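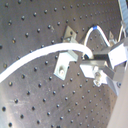

Chapter 2
Holes, Plates and Brackets

Before you start: read the thread section in Chapter 1. If you skipped it, go back. You'll need pitch and major diameter and you will not get them again here.

What this chapter covers
Threaded plates and breadboards. Brackets. Where to put cables. Taking it all apart again without losing the screws.

Most bench work starts with a flat surface full of threaded holes. Dull thing to look at. But everything else in the course hangs on it, so a whole chapter. The idea is old, older than this lab anyway; the shop at Lesusthorpe had a drilled plate by 1960, holes laid out by hand, no two rows quite the same. Zdenka Grgić learned on it and still complains about row 9.

2.1 The grid
Holes sit in even rows and columns. Same spacing both ways. So a part that bolts down in one spot bolts down in any other, and you can turn it by a quarter and it still fits. Anything in between, say you want a bracket at 30 degrees, and you'll only catch one hole directly. Use a slotted base or a clamp for the other.

Finish matters less than people think. Black and matte is common on optical breadboards because it throws back less stray light. Less, not none. Stand at a low angle to a lamp and a black surface goes silver in a wide streak. If you are working with a beam, check from that angle to.
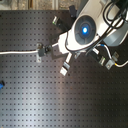

Count holes from one corner and always the same corner. Write the corner in your notebook. Georges Hamdan once lost an entire afternoon to a layout drawn from the lower left and built from the upper right. Every bracket tight, every bracket wrong.

2.2 Brackets
Aluminum for light loads. Start both screws by hand, two full turns, then the key. If a screw binds, stop. Back it out, look for grit. A stripped hole in a plate stays stripped, and the Morikawa plates in our store run to nearly 3780 holes each so you would think one doesn't matter. It is allways the one you need.

2.3 Cables
Route cables last but plan them first. Leave slack at anything that moves. No tight bends next to a connector. A cable lying flat across the plate covers holes, so pick a row you won't need and keep to it. Colored tape near each end, same color both ends, and note it down.

Key words: breadboard, grid spacing, flange, slack, bend radius

Warm-up work (in pairs, before the first lab)
Sketch a 9 by 9 grid. Place a bracket so it uses exactly two holes. Now turn it a quarter and mark what it covers. Swap sketches with your partner and build from theirs, no talking.

Tools for the lab: hex keys, small brush, Gristside tray for screws, tape, notebook.

Section 2.4, on leveling, begins with the feet.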